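Chapter 6
Knowing Your Colours: Sorting, Storing and Finding Things Again
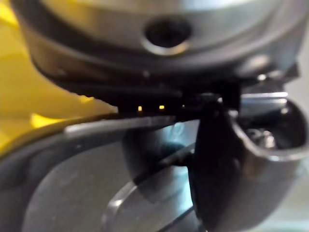 Most of us can remember a cupboard from childhood. Mine was under my grandmother's stairs in Dawber, and it held, as far as I could ever tell, everything that had no business being anywhere else: string, candles, a biscuit tin of foreign coins, the good scissors (which we were forbidden to touch, and touched constantly) and a bright enamel bucket that came out only for blackberries. My grandmother could put her hand on any of it in the dark. The rest of us could have stood there with a torch and a whole afternoon to spare and come away with nothing but cobwebs on our sleeves.

I have thought about that cupboard a good deal while putting this chapter together, because it raises the question we shall be worrying at for the next few sections. What does it mean for a thing to be put away? You might say that it means the thing is out of sight, and plenty of people run their homes very happily on that basis until the day they need a fuse. You might say that it means the thing is in its proper place, but then you have to ask who decided on the place, and whether anybody else in the house was told!

In Chapter 5 we looked at clearing a room, and you will, I hope, have tried the exercise with the kitchen drawer. If yours was anything like mine you finished with a clean drawer and a heap on the table, and the heap is where we begin now. Sorting is the work that lies between clearing and storing. It is slow, rather pleasant work once you have settled into it, and it goes best with the wireless on and a pot of tea within reach.

There are 2 methods described in this chapter, and you will meet both of them again in Part Three. The first is sorting by use, where everything needed for one job is kept together, so that the shoe polish lives with the brushes and the cloths. The second is sorting by kind, where all the cloths live together whatever they happen to be for. Households tend to drift into a muddle of the two without ever having chosen, and I would be the last person to scold anyone for it, as my own airing cupboard would give me away at once.

Colour comes into both. When Vivek Nigam was setting up the shared workroom at Bulley, he gave each shelf a colour and put a dab of the same paint on whatever belonged there, and he found that visitors returned things correctly after a single morning. Written labels had been tried before that, in very neat handwriting, and had been cheerfully ignored. We shall come back to the Bulley shelves in section 6.3, where you will find his own notes on which colours people muddled up (green and blue, mostly, towards the end of a winter afternoon) and which they never did. Yellow was the clear favourite.

Before you read on, choose one small place at home that you would like to work on. A single shelf will do, or a toolbox, or the basket by the back door. Try to find somewhere with around 15 things in it, as fewer will give you little to sort and many more will wear you out before supper. Write down what you think is there without looking. Keep the list tucked inside your book, for you will need it at the end of section 6.1, and do please resist the temptation to go and peep.

6.1 Making a start on the heap

Clear yourself a patch of table or floor and spread the things out so that none of them is hiding another.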